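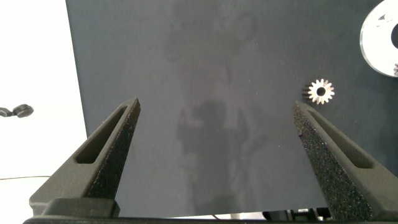 Step 1: Give the small gears a place of their own

If you have ever knelt on the carpet with a flashlight looking for one tiny gear, you already know why I start with the gears and leave the big, easy pieces for later. Small gears roll, they hide under things, and they cling to the inside of a sleeve in a way I still can't explain after years of building kits at my dining table. So before you open anything else, clear a flat, dark surface and make it the gear spot. A dark gray board is lovely for this. Pale parts stand out on it, and so does dust, which you may as well wipe off now with a barely damp cloth.

Put down one gear at a time, flat side down, and leave a finger's width between them. I know it looks fussy. When you go to pick one up later you will be glad of the room, especially if your hands are as big as mine.

Step 2: Sort by job, then by size

Most people sort by size first, and I did too for a long while. The trouble is that a small gear and a small spacer end up in the same cup, and then you are tipping the whole cup out again halfway through the evening. Try it this way instead: gears together, shafts together, spacers and washers together, screws in their own dish. Once the families are apart, line each one up from smallest to largest.

My current kit is the Skellero wall clock, the one with 113 parts in the box, and the first sort took me most of an hour with a pot of tea. That's fine. There is no prize for finishing early, and I rather like this stage.

Step 3: Count the teeth

Two gears can look like twins and be a tooth or two apart. Put a dot of washable marker on one tooth, count all the way round until you come back to the dot, and write the number on a scrap of paper that stays with the gear. Do it twice if the phone rings in the middle. The parts list in the back of the Skellero booklet gives tooth counts, but mine had them in a different order from the drawings, so read across carefully.

Step 4: Look for rough edges

Molded gears sometimes come with a little nub where they were snipped from the sheet. Run a fingertip gently round the rim, and if anything catches, take it down with fine paper. I use a 2000 grit sheet from Gisar, torn into strips, and three or four light strokes will usually do it. Stay off the teeth themselves if you can. A nub on the hub is easier to deal with — just turn the gear face down and rub it in small circles on the paper.

Wipe away the dust before the gear goes back on the board.

Step 5: Do a dry fit

Slide each gear onto its shaft without any glue or grease and give it a spin. You want it to turn freely and come to a lazy stop. If it binds, check that you have the right shaft before you reach for a file, and please ask me how I know! (I once filed out a perfectly good Altine gear that belonged on the thinner shaft, and the replacement took until October to arrive.)

When you have a pair that should mesh, hold them side by side and turn one slowly through a full circle. A tight spot that comes back in the same place each time means a bad tooth, and you can mark it and clean it up as in Step 4.

Step 6: Put them to bed

Few of us finish in one sitting. For overnight storage I like a shallow tray with a lid, and Vlček makes a nice one with dividers you can lift out. Tuck each paper note in with its gear, close the lid, and then move the tray. Moving it first and closing it second is how I lost the afternoon I mentioned at the top, flashlight and all.

Next time you sit down, lay the gears back out on the board in the order you plan to use them, smallest nearest to you, and start with the center shaft.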